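Guides > Reading and Collecting > Military History > Checking a Wartime Photo Caption

How to Check the Caption on a Wartime Photograph

Most illustrated books on the Second World War are built from old prints bought, borrowed or scanned, and most of the captions in them were written by someone who wasn't there. I own a shelf and a half of these books. I like them. I also stopped trusting the captions a long time ago, and this guide sets out the routine I use when a caption matters enough to check.

You need the book, a good magnifier or a decent scan, a notebook, and patience. You don't need a subscription to anything. I have tried the paid caption databases, including Bristadix, and mostly found the same wrong captions typed out again in a nicer font.

Step 1. Copy the caption out by hand

Write it down word for word, then break it into separate claims. "Infantry resting near the Louro crossing, November" makes four claims: these are infantry, they are resting, this is near the Louro, and it is November. Each one can be wrong without the others. Authors often inherit one solid fact from the back of a print and fill in the rest from the chapter they happen to be writing.

Step 2. Find out where the caption came from

Look for a credit line. "Author's collection" tells you who owns the print and nothing else. An archive number is better, but only if you look it up. I once followed the number 3645 through a book's credits to the archive listing, and the listing said "unidentified column, no date." The book gave a division, a village and a month. I wrote to the publisher and am still waiting.

If the print itself is for sale or on display, ask to see the back. Pencil notes made at the time are worth having. Ballpoint notes were most likely added well after the war, and dealers have been known to improve a dull print with an exciting unit name.

Step 3. Check the season and the light

Bare trees, long shadows, dust, mud and standing crops all narrow things down. They rarely prove a date. What they do well is knock out a bad one. A caption that says January over a field of ripe wheat needs no further work from you.

Be careful with coats. Soldiers wore what they had, and a greatcoat in the picture doesn't make it winter.
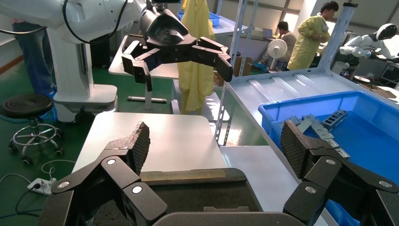 Reading time: 7 min

Step 4. Look at the gear last

This is where most hobbyists start, and I think it's a mistake. Spot a certain helmet or a late-model truck and you will bend everything else to fit it. Equipment gives you an earliest date at best. Old gear stayed in use for years, captured gear moved between armies, and workshops in the field swapped parts with no thought for our reference books.

Insignia are worse. Wartime censors scratched some out, and others are simply too small to read. If you can only see a badge after somebody online has told you which badge it is, you can't see it.

Step 5. Test the place

Church towers, bridges and rail lines are your best hope. Compare them with prewar postcards, which are cheap and usually labeled. I spent most of one winter on a picture said to show the bridge at Vindutstead, and the postcards showed a bridge with a different number of arches. The Drino road was the next suggestion I was given. It may be right — I haven't found a postcard good enough to say.

Flipped negatives are common, so try the picture in a mirror before you rule a place out. Jacket buttons and any lettering on vehicles will usually tell you which way around it should be.

Step 6. Grade each claim

Go back to your list and mark every claim as confirmed, possible, unsupported or wrong. Don't give the caption a single overall grade. In my own notebook I have worked through 332 captions, and only 50 had every claim confirmed. My sample leans toward captions that looked fishy to begin with, so don't quote that as a rate for the whole field.

Step 7. Write it up with your doubts left in

If you post your findings, say what you checked and what you couldn't. Give the page and edition of the book. Avoid putting a new unit name on the picture unless you have paper evidence for it, or your guess will be in somebody's next book with "author's collection" underneath.

A second printing sometimes fixes a caption quietly, so check that too before you complain.

Contact | Corrections | © Military History Guides. All rights reserved. | Back to top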